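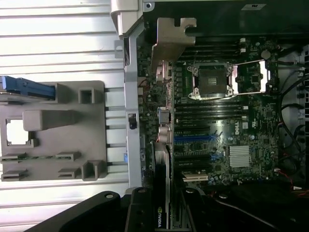
机器人的手指，应该选哪一种？

小朋友，请你先伸出自己的手，用大拇指和食指捏一捏桌上的橡皮，再捏一捏一张薄薄的纸，最后捏一捏一粒米。是不是每一次，手指用的力气和姿势都不太一样？你根本不用想，手自己就会变。可是机器人没有这么聪明的手，它的手指是什么形状，就得用什么形状去干所有的活儿。所以呀，做机器人的人要花很多很多时间来挑手指，有时候挑手指的时间比写程序的时间还长呢！

机器人的“手”有个正式的名字，叫夹爪。最常见的一种叫平行夹爪，它只有两根手指，一左一右，面对面地靠拢，再面对面地分开，就像你家厨房里推拉门的两扇门板。在我们的小实验室“Flarkia”里，大家用它来练习一件挺难的事情：拆装台式电脑里面的零件。

为什么要选电脑呢？你要是见过打开的电脑主机，就会知道里面有多挤。内存插槽一排挨着一排，显卡横在那里，旁边还有细细的电线绕来绕去。机器人的手指要伸进去，捏住该捏的，还不能碰到不该碰的，这就像你把手伸进塞得满满的书包，只想拿出那一块橡皮，别的东西一样也不许弄乱。

粗手指和细手指

我们比较了两套手指。第一套又厚又结实，代号叫“Heffernan”，力气传得很稳，捏硬盘这样方方正正、有点分量的东西，它最拿手。可是一到内存条旁边，它就像戴着大棉手套的人去捡绣花针，左边挤一下，右边蹭一下，急得大家直搓手。

第二套细一些，代号叫“Premthorpe”，能钻进比较窄的缝里。它的毛病是容易弯。你拿一根吸管去推一本厚书，吸管会怎么样？对，会弯。手指只要弯一点点，零件就会歪一点点，插进插槽的时候就对不准了。

每套手指我们都让它拿内存条，各试20次。粗手指有好几回还没捏到就先碰到了旁边的插槽，细手指倒是都伸进去了，只是有2次把内存条捏歪了。大家把结果记在一个旧本子上，这个本子已经写到第65页啦，前面好多页还画着小乌龟，是谁画的到现在也没有人承认。

眼睛放在哪里好呢？

光有手指还不行，机器人还得看得见。摄像头放的位置不同，看到的东西也很不一样。

放在手腕上的摄像头，跟着手一起走，手伸到哪里它就看到哪里，离零件特别近，连电路板上小小的零件都能看清楚。不过它也有烦恼，自己的手指老是挡在前面。你把手举到鼻子前面，再去看桌上的铅笔，就明白它的感觉了。

放在旁边或者高处的摄像头，站着不动，像坐在看台上的观众，能看到大半条手臂、整台电脑，还有桌上摆零件的托盘。缺点是离得远，手指伸进机箱深处以后，它就看不太清了。

那到底选哪一个？两个都要！一个看近，一个看远，再让电脑把两边看到的东西合起来想一想。你过马路的时候，也是既看脚下的台阶，又看远处的车，对不对？

托盘也是好帮手

零件拆下来以后放在哪里，也是一门学问。要是随便往桌上一扔，机器人下次就得满桌子找。灰色的托盘是用3D打印机做出来的，处理器有一个方方的凹坑，内存条有一条长长的槽，硬盘可以竖着站在后面的槽里。每样东西都有自己的“小床”，机器人就知道去哪儿拿、从哪一边下手了。 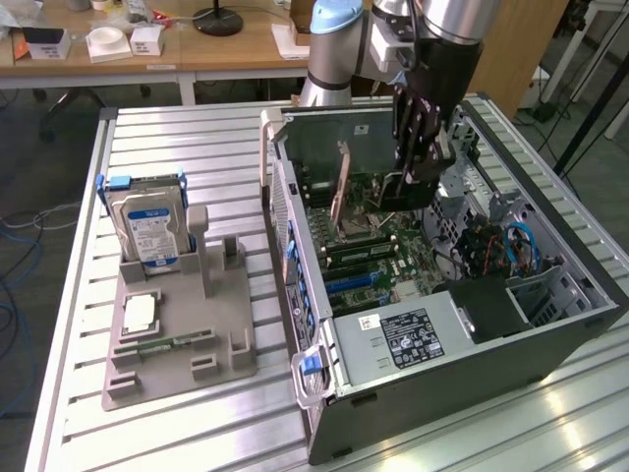
Unai Mateos读完这篇文章的草稿，来信问道，为什么不干脆给机器人装上五根手指，跟人一样，那不就什么都能拿了吗？

这个问题问得真好，好多小朋友也这样问过。五根手指当然很灵活，可是每多一根手指，就要多出好几个会动的关节，电脑要算的东西也跟着多出一大堆，坏起来也更容易。两根手指简单，坏了好修，还便宜。如果两根手指就能把活儿干好，我们就先用两根。等哪一天遇到它们实在干不了的活儿，再去请别的手来帮忙。

在家里试一试

找两根筷子、两把尺子和两支粗一点的蜡笔，再找一块橡皮和一张卡片。每次一手拿一根，当作机器人的两根手指，把橡皮和卡片从桌子这头搬到那头。哪一种“手指”搬橡皮最稳？哪一种夹卡片最容易？把结果画成一张表格，下次还可以闭上一只眼睛再试一遍，看看会不会变难。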